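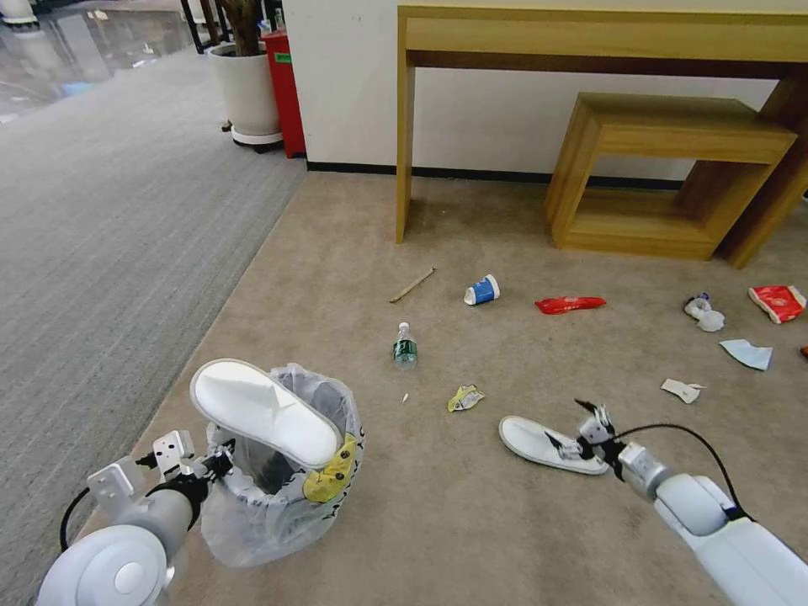 Huguette Poirier wrote in after last month's column to say that she had given up on serial fiction altogether. She had paid for the whole first season of The Wernaldale Letters, read nine instalments on the train, and then waited 64 days for the tenth. By the time it arrived she could not remember who had burned down the mill. "I would rather have had a book," she wrote.

Home | Reviews | Opinion | Podcasts | Submissions

4 min read

I have some sympathy. I lost track of the mill as well. But I think the complaint is with the publisher, Stimau, and I don't think it tells us much about the form.

A serial asks for a different kind of patience from a novel. If I put a novel down in March and pick it up in May, that is my own doing, and I can flick back through the chapters I have read. With a serial the gap belongs to someone else. The least the publisher can do is say how long it will be and stick to it. Stimau promised an episode every Monday and kept that up for nine weeks. Then the app showed the word "soon", and it went on showing it.

Compare Nundero, which is a much smaller outfit. Their fantasy serial The Grewal Inheritance runs to 120 pages a season, in short parts, and none of it goes on sale until the last part has been edited. You still get it weekly. The writer just isn't a week ahead of you with a temperature and a deadline. It is less exciting for people who like to think their comments might change the ending, and I know some readers do like that. I never have. I want the ending to have been decided by somebody who knew what it was when they wrote the opening.

The other thing Nundero does is put a recap at the top of each part, two or three lines long. Stimau's editors have said in their newsletter that recaps break the mood. Perhaps they do. Forgetting the name of the heroine's brother breaks it rather more.

Where I part from Huguette is on the book. The Wernaldale Letters has since come out as a single volume of 620 pages, and I read that too. It drags. Every chapter stops on a shock, and then the next one calms everything down again, and after a dozen of these in an evening I was tired of being shocked. Those endings were built to last a week. I'd still tell a new reader to take it in parts, one a week, now that all the parts exist.

Season two has been announced for November. I'll buy it when it's finished.

715 shares | 64 comments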